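Robots still not ready to tend bar, Graltside team reports

GRALTSIDE – Anyone hoping to hand bar prep over to a machine should keep an apron handy. Brullora, a small automation shop, has spent since February teaching a pair of arms the chores that come before a drink, and its own verdict is "getting there," a phrase familiar to anyone who has hired a contractor. 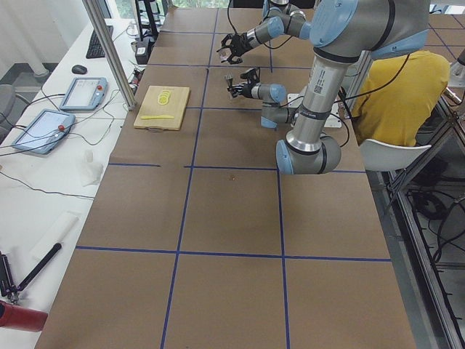

The target is modest: 20 clean runs in a row. The best streak so far is two. "A new barback gets one shift to learn this," said Marisol Escobedo, who runs the trials. "We're on month whatever."

Her colleague Dulce Bautista timed one full attempt at 38 minutes – long enough, she noted, for most customers to settle on beer. 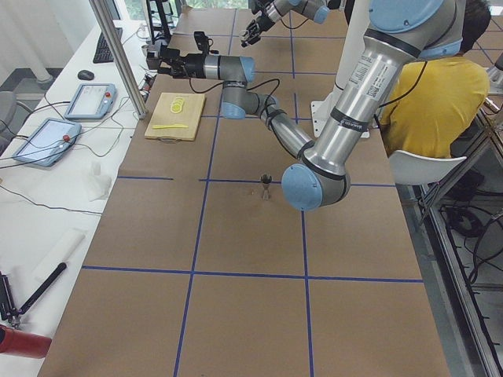 The arms at work in Graltside, with a jigger on the table and lemon slices on the board.

Andik, a bar supply firm that has asked for a demonstration, says it can wait. It may have to. Lifting things is the easy part, according to Escobedo, and liquids remain a sore subject.

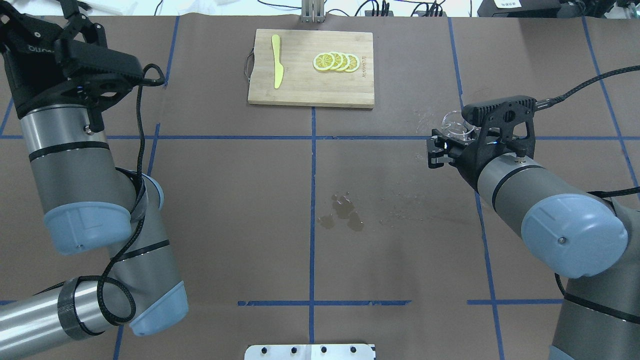

Cleanup isn't on the list of chores yet. Bautista would like it moved up. One gripper can hold a small clear glass well enough, but the dark splotches on the brown paper still call for a person with a towel. Nava, the company's next set of trials, will cover wiping. Escobedo has ordered more paper.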